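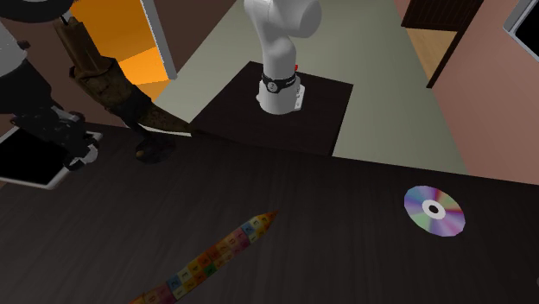 Home | Sites | Inspections | Forms | Archive | Contact

Monthly storage area checklist - Drallurcombe depot
August
Posted by the Tanoli facilities desk

Scope: pallet racking, aisles, dock doors, portable fire extinguishers, first aid points and the battery charging bay. The mezzanine is on its own sheet. Walk-through started Wednesday at 6:40 a.m., before the first truck.

Marks used: OK, FIX (repair within the month), STOP (take out of use now), N/A.

1. PALLET RACKING

1.1 Uprights straight, no dents beyond the gauge - FIX
Bay 14, left front upright, dent at forklift blade height. Measured with the gauge and inside the limit, but the paint is broken and the steel is starting to rust. Clean, prime, check again next month.

1.2 Beam locking pins in place - STOP
Two pins missing in bay 9, second level. Bay unloaded and taped off. Pins must be the Flomivby pattern. The bent nails found in bay 11 last winter are not a substitute.

1.3 Load signs readable and correct - FIX
Row C signs still show the old beam spacing. The limit after the change is 1,266 pounds per level. New signs ordered.

1.4 Floor anchors tight - OK

1.5 Pallets in sound condition - OK
Broken pallets are going to the scrap stack as they should. The stack is too high. Keep it below shoulder height.

2. AISLES AND FLOOR

2.1 Walkways clear, full width - FIX
Shrink wrap rolls were standing in the walkway beside the packing bench. Same comment as last month.

2.2 Floor markings visible - OK
The turn at the end of row A is wearing thin. It will not last the winter.

2.3 Drains and covers flush - OK

2.4 Lighting - FIX
Three tubes out over row D. Needs the lift, so book it together with the dock light in 3.3.

3. DOCK DOORS

3.1 Doors run freely and stop on the safety edge - OK
Tested with a block under each door.

3.2 Wheel chocks at every position - FIX
Door 2 has one chock. Should be a pair.

3.3 Dock lights - FIX
Door 4 flickers. Probably the ballast.

3.4 Leveler plates - OK
Door 1 plate is slow to drop when cold. Supplier (Biltisik) has the ticket, reference 344.

4. FIRE EXTINGUISHERS

4.1 Pressure needle in the green - OK

4.2 Seal and tag present - FIX
Unit 23 has a seal but no tag. The service record shows it was done with the rest, so a replacement tag is enough.

4.3 Access clear - OK
A cage trolley was parked in front of the unit by the office door - moved during the walk.

5. FIRST AID POINTS

5.1 Contents complete and in date - FIX
Dock box: eyewash expired, burn dressings low. Office box complete.

5.2 Sign visible from the aisle - OK

6. BATTERY CHARGING BAY

6.1 Vent fan running - OK

6.2 Cables and plugs undamaged - STOP
Charger 3 has cracked insulation near the plug. Unplugged and tagged. Do not tape it.

6.3 Spill kit stocked - OK

6.4 Emergency shower - N/A
Not fitted. Eyewash station only, flushed and clear.

OPEN ITEMS CARRIED OVER

2.1 walkway storage. 3.4 leveler plate. Quote for column guards in rows A and B, price received is 700 plus fitting, awaiting approval.

Bay 9 and charger 3 stay out of use until the tag is signed off by the facilities desk. Return FIX items on form 2 with the bay or door number filled in.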